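Changes to Household Collections in Davley

August 21, 2023

Readers who live in Davley will be aware that the arrangements for household waste changed in June. I have received a number of enquiries through this site, and it seems sensible to set out the position in one place.

General waste is now collected every 14 days. Recycling continues weekly. Garden waste is a separate service, for which households must register, and the charge for the year is 30 pounds. Registration is handled by Dusska, the contractor appointed in the spring, and applications made by post should be allowed 2 weeks.

Residents of Nägeli Court and the lower part of Festemon Road remain on the former timetable until their shared stores have been rebuilt. Nearly 89 households are affected. Notices have been placed in the entrance halls, although the one at the north door gave the wrong collection day when I last passed it.
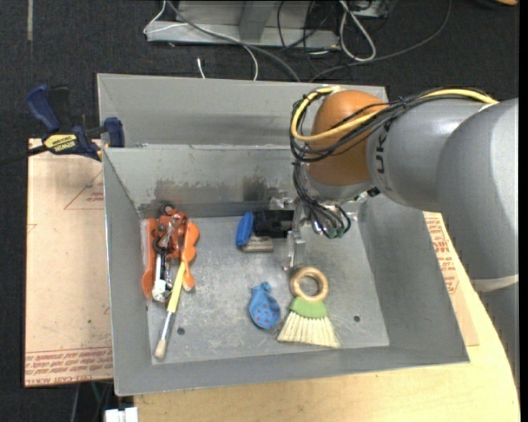 Brushes and toys in a grey metal bin.

Small items of this kind may be taken to the reuse counter at the Davley depot, which is open on Saturday mornings. Paint, batteries and gas bottles are not accepted there and should be handed in at the main gate. Proof of address is required in both cases.

Missed collections should be reported by noon on the following working day. Reports made after that time are held over to the next round. I have asked whether this rule will be relaxed over the winter and will publish the reply when it is received.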